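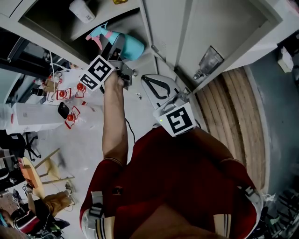
Jirketti trigger spray bottle, light blue
Item no. 1704
In stock, goes out from the Umach shop

Refillable spray bottle for the cleaning cupboard, the workshop, the greenhouse, wherever. See-through-ish light blue body, pink and turquoise head, pink trigger. Comes empty. You fill it.

Back in after a long gap, sorry to everyone who kept emailing. The last lot went in November and the supplier changed boxes and then changed something else and it all took ages. Same bottle as before. Same head too.

What it's for
Water and a drop of washing up liquid. Window cleaner you buy in the big cans. Plant misting. Damping down ironing. Wetting hair before a trim if you keep one seperate for that. Wiping down shelves and cupboard doors, desks, benches.

What it's not for
Bleach, neat. Anything with solvent in it, thinners, white spirit, brush cleaner. Oil. It will go through the head but the seal swells and then the trigger sticks and you'll be back here buying another. Weak bleach mix for an afternoon is ok if you rinse straight after, don't store it in there.

The body
Translucent, so hold it up to the light and there's your level. No markings up the side. People ask for markings every year. If you need a measured mix use a jug and a funnel, or put a strip of tape on at the level you want, which is what we do in the shop.
Narrow enough at the neck to get a hand round it properly. Small hands fine. Stands up on a shelf by itself when full, a bit tippy when nearly empty with the hose end of the head sticking out over one side.

The head
Turn the nozzle for off, mist or jet. Quarter turn each. Off really is off, but check it before it goes in a bag.
Pink lever, easy to spot in a full cupboard. Several of you have told us the pink is loud. Yes. There is a grey one, the Texier, item further down the page, same thread, duller, and it costs more for reasons I can't explain.
Takes a few pulls to prime first time. If nothing comes after 20 then take the head off, push the dip tube back up firmly, try again. Nine times out of ten it's the tube.

Filling
Unscrew head. Fill to just under the shoulder. Screw head back on by hand, no pliers please, we've seen what pliers do to it. Label it. A strip of masking tape and a pen is enough, what's in it and the month. Blue liquid in a blue bottle looks like water in a blue bottle, so label it.

Cleaning it out
Warm water, spray it through till it runs clear. Not the dishwasher, the body goes soft and comes out a funny shape. Leave the head off overnight to dry if its going away for winter.
White crust round the nozzle is limescale. Unscrew the tip, sit it in vinegar for an hour, rinse. Don't poke it with a pin, the hole gets bigger and then you've got a dribble in place of a mist.

Spares
Head only, pink and turquoise: yes, fits all Jirketti bottles
Dip tube: yes, comes long, cut to length at a slant
Nozzle tip: out of stock, on order
Neck washer: pack of 9, small brown envelope, easily lost
Body only: no, buy the whole thing

Goes with
Jaranar lint free cloths
Jaranar funnel, small
Texier trigger head, grey

Buying more than one
Packs of 3 work out cheaper than singles. Boxes of 20 for schools, offices, workshops and so on, ask for Gaspard at the trade counter, he does the boxes. Boxes are all the one colour, we can't mix. Don't ask for lids in a different colour, there's only these.

Delivery and returns
Orders in before 2 in the afternoon go the same day if we're not snowed under. Returns fine if it hasn't been filled. Once it's been filled we can't put it back on the shelf, whatever you had in it. Cracked on arrival, send a photo and we'll swap it, keep the broken one.

From customers
"Had mine on the bench two years, still sprays. Dropped it plenty." Thandeka Du Plessis
"Good mist, good for ferns. Would like a smaller one." Theano Sfakianakis
"Trigger stiff for the first week then fine. Colour not my choice but I can always find it." Ysaline Bouvier
"Head arrived loose in the box, tube missing. Replacement came quickly, four stars." Hatsue Nakajima

Re the smaller one: we've asked. Will go on the site if it happens.

Questions about this item
Does it spray upside down? No. On its side, sort of, when it's full.
Is the head the same thread as supermarket bottles? Some. Not all. Bring yours in and try it on the counter.
Food use, oil and vinegar on salads etc? Not sold for that, please don't.

Add to basket
Back to sprayers and bottels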